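L'**enjoliveur** est une pièce de garniture fixée sur la roue d'un véhicule routier, dont il recouvre tout ou partie de la face extérieure. Il masque les écrous et la jante en tôle, les protège des projections et donne à la roue son aspect fini. Le mot est aussi employé en carrosserie pour d'autres baguettes et garnitures ; le présent article ne traite que des enjoliveurs de roue.

## Terminologie

Dans l'usage courant, *enjoliveur* désigne la pièce qui couvre la jante entière. Le *cache-moyeu*, ou *centre de roue*, n'en couvre que la partie centrale. Le terme *chapeau de roue*, plus ancien, s'appliquait au couvercle vissé sur le moyeu des voitures hippomobiles, qui retenait la graisse de l'essieu. Il survit dans l'expression « démarrer sur les chapeaux de roue ». Au Québec, on dit aussi couramment *cap de roue*.

## Histoire

Les premières automobiles reprennent le moyeu des voitures à cheval et son capuchon de laiton, souvent gravé au nom du constructeur. Avec la généralisation des roues en tôle emboutie, dans l'entre-deux-guerres, le capuchon s'élargit et perd sa fonction d'étanchéité. Il devient un disque d'acier chromé ou d'aluminium poli, maintenu par des ergots élastiques.

Après la Seconde Guerre mondiale, l'enjoliveur intégral se répand sur les modèles haut de gamme, puis sur l'ensemble des berlines. Le plastique injecté remplace progressivement le métal à partir des années 1970. Plus léger et moins coûteux, il autorise des dessins ajourés qui imitent les branches d'une jante en alliage.
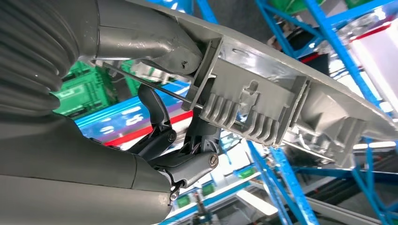 La diffusion des jantes en alliage léger réduit ensuite la place de l'enjoliveur, qui reste cependant l'équipement habituel des versions d'entrée de gamme, des utilitaires et des roues d'hiver. Certaines voitures électriques l'ont remis en usage sous forme de disques presque pleins, destinés à limiter la traînée aérodynamique.

## Matériaux et fabrication

Les enjoliveurs actuels sont le plus souvent en polypropylène, en polyamide ou en ABS. La pièce est moulée en une seule opération, puis peinte ou laissée teintée dans la masse. La matière doit supporter la chaleur dégagée par le freinage, les chocs contre les trottoirs et le froid, qui rend certains plastiques cassants.

Les ouvertures ont un rôle de ventilation. Une découpe est prévue pour le passage de la valve, et le montage commence en général par cet alignement.

## Fixation

Trois systèmes principaux coexistent. Dans le premier, l'enjoliveur est pris sous les écrous de roue et ne peut être retiré sans les desserrer. Dans le deuxième, il est retenu par des vis ou des colliers, solution fréquente sur les véhicules lourds. Le troisième, de loin le plus courant sur les voitures particulières, repose sur l'emboîtement élastique. L'envers de la pièce porte alors, sur tout son pourtour, une couronne d'agrafes nervurées disposées à intervalles réguliers, dans lesquelles passe un fin jonc métallique circulaire. Ce jonc pousse les agrafes vers l'extérieur, contre le rebord de la jante.
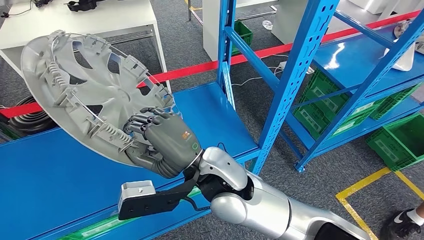

La perte d'un enjoliveur sur la route résulte presque toujours d'un défaut de tension. Le jonc a pu se déformer lors d'un démontage au levier, ou sortir d'une ou deux agrafes sans que cela se remarque de face. Le contrôle se fait donc par l'arrière, en inclinant la pièce pour suivre le fil métallique d'agrafe en agrafe entre les nervures et le bord. Une agrafe fendue ne se répare pas durablement.

## Collections

Les enjoliveurs métalliques anciens font l'objet d'un marché de pièces détachées et de collections privées. Celle de Lorcan Moriarty, à Lesmont, compte 753 pièces, dont 70 capuchons de laiton antérieurs aux roues en tôle. Mélanie Grewal en a dressé le catalogue, classé par mode de fixation et non par marque.

## Voir aussi

- Jante
- Moyeu
- Roue de secours
- Écrou antivol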